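Skaketti moves gift range into plastic-free cartons

Forkamby, March 23, 2018

Skaketti, the maker of dried pasta and pantry goods, is changing the packaging across its whole gift range. The plastic trays and film windows used until now will be dropped, and every product in the range will be sold in a folding carton made entirely of card.

The new cartons come in a single pale green and are supplied flat.
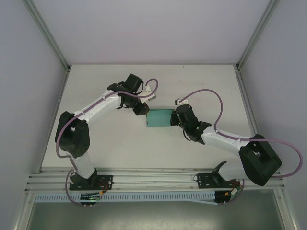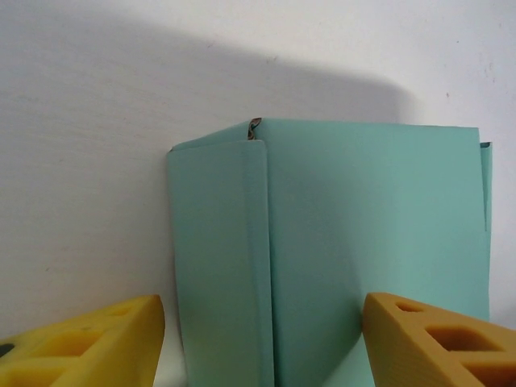
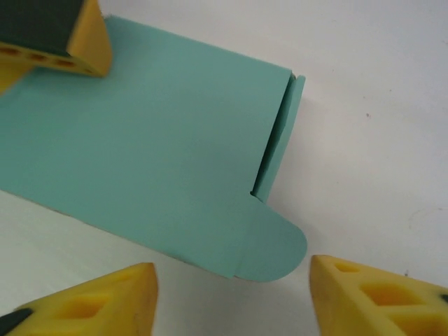 The change covers 32 products, from small bags of pasta shapes to the larger hampers sold before Christmas. The first of them will reach shops in Forkamby and the surrounding towns this spring, and the rest will follow by October, in time for the main gift season.

Recommended prices will stay as they are. The largest hamper will still cost 299 kroner, and the contents and weights of all products are unchanged.

Skaketti began looking at its gift packaging after customers wrote in to ask how the old boxes should be sorted. The tray, the window and the outer sleeve were made of different materials and had to be pulled apart before they could go in the right bins. Many people put the whole box in with general waste.

The new carton can be folded flat after use and put out with paper and card. It has no window, so the pasta shape is shown by a printed paper band, which can go in the same bin. Cooking times have been moved to the front of the band and set in larger type, something older customers in particular had asked for.

Leaving out the tray also makes each pack smaller. Nearly 30 per cent more packs will fit on a pallet, and the company expects to send out fewer lorries in the busy weeks of late autumn.

The cartons were designed with Kjærgaard, the packaging firm that has supplied Skaketti's shipping boxes for many years. The bands are printed with water-based inks.

Flavari, Skaketti's range of flavoured oils and vinegars, is not part of the change for now. Glass bottles need more protection in transit, and a card insert that holds 2 bottles firmly is still being tested. Skaketti will give more details on Flavari packaging when the tests are finished.

Shops that have stock in the old packaging can go on selling it until it runs out. It does not need to be returned, and the best-before dates are not affected. Barcodes remain the same on all products, but the outer case sizes have changed - an updated list is being sent to all trade customers with their next order.

About Skaketti
Skaketti makes dried pasta, sauces and pantry goods in Forkamby. Its products are sold through grocers, delicatessens and farm shops.

Trade customers who need samples or product pictures should contact the Skaketti sales office in Forkamby.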